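Budget for a small benchtop arm cell — what am I forgetting?

Posted in Buying and Planning, Monday, August 29, 2022

Ditte Lykkegaard

Hi all. Trying to put together an equipment plan for a small pick and place bench and would like somebody to poke holes in it before I send it up. Teaching and testing use, not production. Funding decision is in January so there's time, but the quotes expire well before that and I'd rather not ask twice.

What we want it to do: pick up plastic shape blocks off a board, sort by colour and shape, push them around, later on maybe stack. Nothing heavy. Nothing fast.

Plan so far, leaving the arm itself out (seperate pot of money, already approved):

Pegboard base panels — $735 for the set, Rollgate quote
Wooden work board — $100, local joiner
Shape blocks — $200, want a few colours and enough shapes to be awkward
Mounting bolts, spare — whatever's in the drawer
Camera and light — no number yet
Freight — no number yet either, Laltell won't quote without a postal code for the loading dock

The sort of layout I mean, blocks on the board, board on the blue pegboard, stars and a heart in with the plain cube and cylinder: 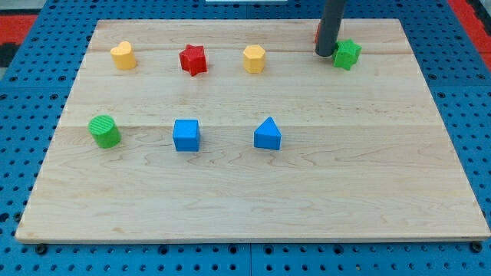

Vigfúsdóttir: your block line looks fine and your camera line is the problem. No number means zero to whoever signs it. Put something in, even if it's high. You can hand money back, you can't go and get more in the middle of the year. Same with freight.

Other stuff, in no order.

Spares. Fingertips wear, and pads get chewed up if you're grabbing star points all day. We went through 2 sets in the first term and had budgeted for none. Buy them on the same order as the arm if you still can, shipping on a tiny bag of rubber is silly.

Board. Joiner is fine but get two made. Same day, same timber. If you swap to a new one later with different grain or a different finish, your camera settings have to be done over. Ask for matte. Gloss varnish will give you glare right where you don't want it.

Light. People spend everything on the camera and then run it under the ceiling fluorescents. Cheap camera with a decent diffused light beats the other way round, in my experience anyway. Yellow blocks on pale wood are going to be your hard case, green and blue will be easy.

Pegboard, check the hole pitch against your fixtures BEFORE you pay Rollgate. Their metric and imperial panels have nearly the same part number. Guess how I know.

Posted by Relelau

Agree w most of that. Don't agree about buying two boards, just paint the one you have.

$735 for panels seems steep?? we used ordinary workshop pegboard from the hardware store and screwed it down to a bench. Flexes a bit. Fine for blocks.

Also you could 3D print the blocks and save most of that line, if you've got a printer and somebody to babysit it. Filament for a full set is not much. Only catch is the tops come out ribbed, and slippery or grippy depending on the plastic, so test your gripper on one before printing the lot.

Ditte Lykkegaard

Thanks both, very useful. We do have a printer so will split the block line, buy half and print half, and see which ones survive the students.

Vigfúsdóttir — what did you pay for the light, if you don't mind? And was it a panel or a ring? I've got room overhead but the arm comes down from the top so I'm worried about shadow. Will put a figure in for camera either way. Also checked the hole pitch and yep, they'd quoted me the imperial ones. Emailed them just now.

Vigfúsdóttir: Panel, off to the side, not overhead. Two small ones is better than a big one if the arm is coming down from above, otherwise the shadow falls on whatever you're about to pick. Can't remeber the price, will look for the invoice when I'm back at my desk.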